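Workplace Forum > Jobs and Training > Automation

Moved from picking to "demonstrator" work, is it worth staying?

Posted by Ye-seo Wang

I work at the Clegg depot for Mumness, who pack and send out household goods. I was on the picking side for four years. In July they told us part of the returns bench would be automated and asked who wanted to retrain. I put my name down.

The new job is doing ordinary tidying and sorting tasks with a hand-held gripper so that the arms can be trained on the recordings. You pick a thing up, move it, put it down, then set everything out again and do it over. The target is 80 good runs a shift. A run is thrown out if you drop the item or if your free hand gets into it.

Pay is the same as picking but I have lost the Sunday premium because the room is only open on weekdays. My team leader says the job "should continue" after the arms go in but won't put that in writing. Two people who retrained with me have already asked to go back.

What I want to know:

Is this kind of work likely to last once the arms are running?
Should I be asking for a different grade?
Has anyone had trouble with their wrist? Mine aches by the afternoon.

I don't mind the work itself. It is quieter than the floor and nobody is timing how long I take to walk anywhere. But I feel a bit odd about teaching a machine to do what the returns bench does, when I know everyone on it.

3 replies

Delali Arthur

I did this for over a year at Kestport and I am still there, so I will take your points one by one.

Will it last. At our place it did, but with fewer people. There were 15 of us at the start and six now. The work changed as well. At first it was all plain pick and place. Once the arms could manage that, they wanted the things the arms got wrong, and they wanted people who could say why a run was bad. If you get the chance to do the checking as well as the recording, take it. The checkers were the ones who were kept on.

The returns bench. Talk to them. We kept quiet about ours and it caused bad feeling that is still there. Most of them knew perfectly well what we were doing. When the arms came in, the bench lost the evening shift and kept the day shift, and the day shift now deals with damaged and mixed returns, which pays slightly more but is harder on the head.

Grade. Ask for your job description in writing first. Mine still said "warehouse operative" ten months in, and it meant that when a better graded post came up I had nothing to show I had done anything but picking. Write down your own totals too. I had 1,469 accepted runs on my sheet when I went in to ask, and the manager had 1,275 on his. His list left out a fortnight when the system was being changed over. Without my sheet I would have been stuck with his figure.

Wrist. Report it now, even if it is only an ache, and make sure it goes in the book. Ours was helped by changing tasks every hour and by having half the set-ups on a table. Floor tasks were the worst for me as you are reaching down with the weight of the gripper out in front. Light plastic things, like the storage basket over the rug in the picture, are easy to lift, but you still have the tool to hold up the whole time. 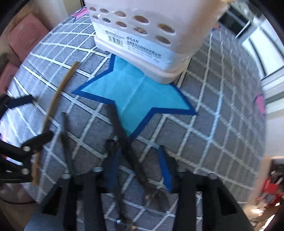
timach_nights

don't do it, they got rid of everyone at ours. go back to picking while the job is still there

Delali Arthur (reply to timach_nights)

Was that Timach itself or the agency? I know the agency staff were let go but I thought the permanent ones were moved to goods in.

timach_nights

agency. but still

Ye-seo Wang

Thanks both. I am permanent, so that is something. I have put the wrist in the book and asked for the job description, and I've started my own sheet from this week. I will ask about checking when my team leader is back from leave.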